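Grosier Chimney & Flue
Frequently Asked Questions

Most of what people ask us on the phone is covered on this page. If your question isn't, call the office or use the contact form and Aniela Kaczmarczyk will get back to you the same working day.

What areas do you cover?

We work out of Dridgate and cover the town and everything within 27 miles of it. We also take bookings in Steretow, but only on Wednesday, when a crew is over there all day. If you live farther out, ask anyway. We sometimes travel for full relining jobs.

How often should my chimney be swept?

Once a year if you burn seasoned wood most evenings in winter. Twice a year if the stove is your main source of heat. Gas fireplaces don't make soot the way wood does, but the flue and cap should still be looked at every year. Nests are the usual trouble with those.

When is the best time to book?

Late spring through July. From September on, everyone lights the first fire of the season and remembers the chimney at the same time, and the wait can run to several weeks.

Do you make a mess?

Very little. We lay drop cloths from the door to the hearth, seal the fireplace opening and run a vacuum the whole time we are brushing. Please move ornaments off the mantel and clear a space in front of the hearth before we get there. We can shift a heavy chair or a log basket, but we won't move pianos or televisions.

How long does a sweep take?

A straightforward sweep takes less than an hour. Allow longer if the chimney hasn't been touched in years or if there is a bend in the flue.

Can I have a fire the night before?

No. The fire needs to be out for a full 24 hours before we arrive, and the ashes should be cold. If we find a warm firebox we will have to rebook you.

What does a camera inspection involve?

We send a camera up the flue on a flexible rod and record the condition of the liner, the joints and the smoke shelf. You can watch on the monitor if you like. Afterward you get a written report with stills from the recording, usually within two working days. Many home buyers ask for one before closing, and we are happy to send a copy to your agent.

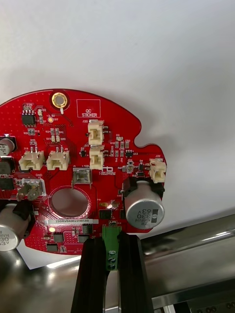 Red circuit board with a "QC STICKER" box.

Do I need a new liner?

Maybe not. Clay tile liners can last for decades, and a hairline crack in one tile doesn't always mean the whole thing has to come out. Chin-lung Mok does our relining surveys and will show you the recording before he quotes for anything. If a stainless steel liner is the right answer, the quote will list the liner, insulation, top plate and cap separately — you can take it to another company and compare.

Can you repair brickwork and crowns?

Yes. We repoint stacks, recast cracked crowns, replace flashing and fit caps. We don't rebuild a stack from below the roofline. For that you will want a mason, and we can give you a couple of names.

Crown and mortar work depends on the weather. It can't be done in hard frost or steady rain, so dates given in winter are provisional.

How much does it cost?

A standard sweep of one flue is $189. Each additional flue at the same visit is $73. A camera inspection is priced by the height of the chimney, and we can tell you the figure over the phone. Repairs and liners are always quoted in writing after a survey. Jobs over $2,000 need a deposit, with the balance due when the work is finished.

Do I get a certificate?

Yes, after every sweep. It lists the date, the type of appliance, the fuel and anything we noticed. Keep it with your house papers, as your insurance company may ask to see it. If you lose it, the office can send another.

What if I need to cancel?

Let us know by noon the day before and there is no charge. After that we charge half the price of the sweep.

My stove is smoking into the room. What should I do?

Let the fire die down, open a window and don't relight it. If a carbon monoxide alarm is sounding, get everyone outside and call 911 first. Once the house is safe, call us and ask for Lai-ching Huang, who keeps a few slots open each week for urgent visits.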